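April 23, 2024

Spent the morning on section 4 of the Plostari evaluation rules, the part on what counts as a valid start state. The old wording says objects must be "reachable and separate." Two reviewers can read that two ways, and they did. Of 1,278 runs in the October batch, more than 100 were scored differently depending on who held the sheet. That is a fault in the rule. The simulator did its part.

New wording, draft three: before the first command, each object rests fully on the tabletop, no object supports another, and the whole footprint is inside the table edge. No minimum distance to the edge yet. Husholm wants a fixed margin. I would rather write the margin as a fraction of the object's width, so that it carries over when the table model changes.

Worked through the apple and bowl task with the draft next to me.

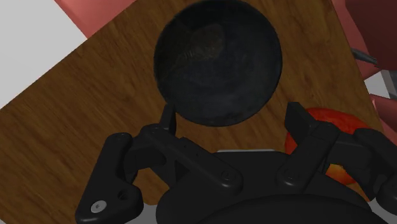
Second item was camera coverage. The rule asks for one wrist view and at least one fixed view per run, both logged on the same clock. I am adding that a contact may not be scored from the wrist view alone. The fingers hide too much at short range, and a scorer who can't see the object tends to guess in favor of the policy. If neither view settles it, the contact is marked "unresolved" and stays in the total. Dropping unresolved runs is how the Ternuseck numbers got too good last year.

The fixed view also has to take in enough of the room to check furniture against the layout file. Chairs are the usual problem. They load from a separate list, and a wrong list version raises no error.
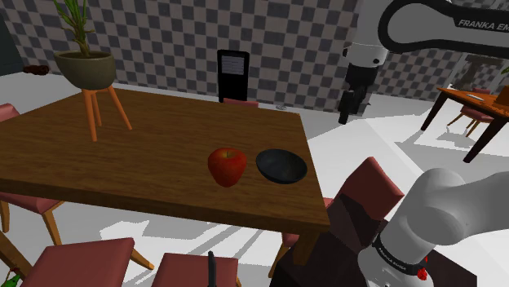
Fixed view, apple and bowl on the main table, arm at right.

Reran the layout check on all 1,563 stored start states after lunch. It passed 1,158. I have not sorted the rest by cause and will not guess at it here. Reason codes need to be in the log before the next run, one per failure, no free text.

Left open: whether a plant on the table counts as an obstacle or as decor. The draft uses both words and defines neither. Will strike "decor" tomorrow and send section 4 to Husholm with the margin question still in brackets.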